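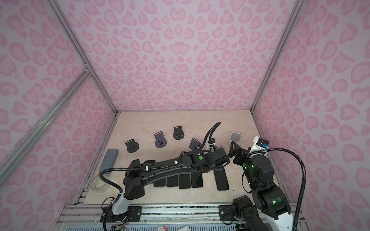
Minutes of the Kassa cell upkeep meeting, held at Torkden on 13 Jul 2025. The meeting opened with the cable runs, carried over from last time. The conduit on both arms is the same corrugated type and neither run has been replaced since the cell was put together. On the left arm it is held by small white clips, and the loop at the side swings out low over the floor. The roll of packing tape at the front left sits partly under that loop. Agreed that tape goes back in the drawer before a run starts, and that the start sheet will get a line for it.

Minutes of the last meeting were read and accepted with one correction. The spare conduit was ordered from Vuver, not taken from stock.

1. Running log

The Jikby log stood at 3,754 cycles when it was read before the meeting. It covers both arms together and can't be split by arm at present. There was some talk of resetting it after the next service. Decided to leave it running and write the service reading in the paper book, as before.

There were 2 stops in the period. One was a lost connection to the right wrist camera, cleared by seating the plug again. The other was an operator stop during a stand change and is not counted as a fault.

2. Grippers

Finger wear was checked with a straightedge. The left set is fine. The right set has a slight lip on the inner face of one finger, which may be old. It will be measured again at the service and swapped if the lip has grown. New fingers are in the cabinet, second shelf, still in the Vuver bag.

The method for squaring the fingers was read out, as two people had been doing it differently:

Power down the arm and wait for the joint lights to go out.
Close the gripper by hand on the gauge block.
Loosen both finger screws a half turn, press the fingers flat to the block, tighten evenly.
Power up, home the arm, open and close it a few times and check the gap again.

3. Wrist cameras
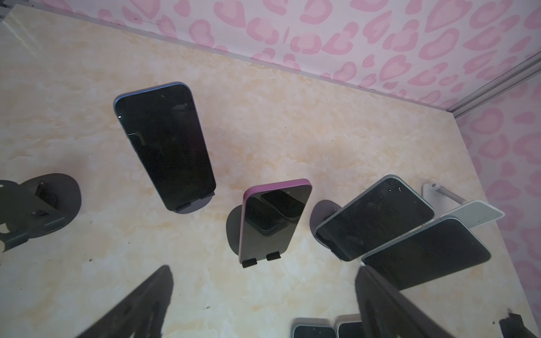
Shewit Araya reported that the wrist view had been going soft at close range, and that wiping the lens with a dry cloth had made it worse for a day. She asked that only the lens paper be used from now on, and that the focus ring be left alone unless two people are present. She would also like a marked spot on the floor for the focus card, so the check is done at the same distance each time. Agreed on all three. Shewit will mark the spot and write the distance in the book.

The question of lighting came up under this item. Glare on dark glass is still a nuisance in some recordings. A diffuser sheet was suggested for the overhead lamp. One sheet to be bought and tried before any more money goes on it.

4. Base plates and front rail
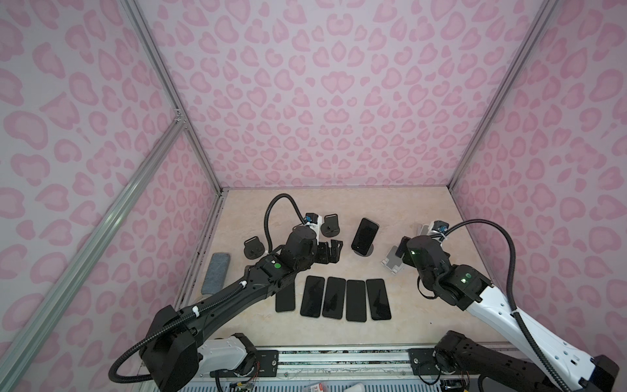
Base screws are to be checked with the torque driver every 24 running hours. This was missed twice in the period – once through a shift change and once because the driver was out on loan. The driver will now stay on the hook by the cell. Both arm bases sit on black plates along the same aluminum rail, and the wiring below it is exposed, small red and green wires included. Whoever does the screws should lay the rubber mat over the wiring first. A cover for that section was discussed. It needs to lift off without tools, and it can't block the air to the supplies. A sketch will be brought to the next meeting.

The tie on the left forearm was also raised. It should be snug enough to stop the conduit sliding but not so tight that it dents. If it has to be cut, the new one goes in the same place and the tail is trimmed flush.

5. Service

The next full service is set for later in July. The cell will be down for 5 hours, including rehoming and the camera check. Stands and phones are to be cleared off the floor beforehand and boxed.

Still open: rail cover sketch, diffuser sheet, focus card spot, right finger measurement, new line on the start sheet.

Other business

The key to the parts cabinet has been sticking. Graphite to be used, no oil.

Meeting closed. Next meeting after the service – time to be posted on the cell door.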